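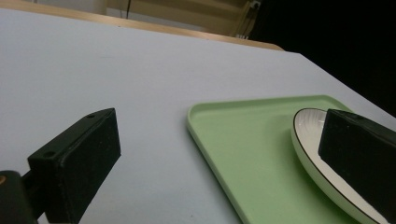

Penner holds that a table is judged by its surface before anyone sits down to it, and most makers of household furniture would agree. The top receives the plates, the spills and the daily wiping, and its color sets off whatever is placed on it.

Chapter 4
Tabletops and Edges

This chapter considers the pale, matte top with a light wooden edge. Section 1 treats the choice of surface; Section 2, the joining of the strip; Section 3, care in the home. Students should have completed the Hanau exercises in Chapter 3 and should keep the table of finishes on page 46 at hand. Allow 30 minutes for the first reading.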